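Subject: Re: [rurholm-fans] Saturday scrimmage, who's going?
From: Elínborg Ragnarsson
To: rurholm-fans list

On Tuesday night Mechthild Ammann wrote:
> Does anyone know if the scrimmage is open to everybody or only
> season ticket holders? Also I heard Bergmann is moving to safety.
> Is that for real? He had 700 receiving yards last year! Seems
> like a waste to me.
>
> Mechthild

Hi Mechthild and all,

Open to everybody! Gates on the north side only, and you can sit anywhere except the two middle sections, which are held for families. I'm bringing my dad and both kids and we'll be down low by the 40, so come say hi.

On Hafþór – yes, he's been working with the safeties, but Coach Stougaard told the booster lunch he'll still get snaps at receiver, mostly on third down. I was grumpy about it too until I watched practice. He reads the quarterback's eyes like he knows the play already (well, he's run most of those routes himself, so maybe he does). He picked off two balls in the team period and nearly had a third!

The kid I'm really excited about is Leif Vídalín. He was buried behind two seniors last fall and I don't think most of us saw him play more than a series. He's put on weight, he's getting the ball out quicker, and he threw a 60-yard strike down the left sideline that had the whole bench hollering. I know it's only practice and the corner slipped, but still. What a throw.

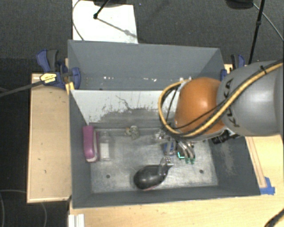
The offensive line worries me a little. Left guard is wide open and they were rotating three guys through there all week, with a couple of bad snaps mixed in. If that settles down before the Thygesen game in September, I think we can run on anyone in the league. If it doesn't, Leif had better keep getting the ball out quick.

Oh, and attendance! Last year's scrimmage drew 1424, and I would love to beat that. Bring a neighbor. Parking behind the Skidard building is free all day, but the lot fills up early and the walk from the overflow is longer than it looks.

See you out there, go Rurholm!

Elínborg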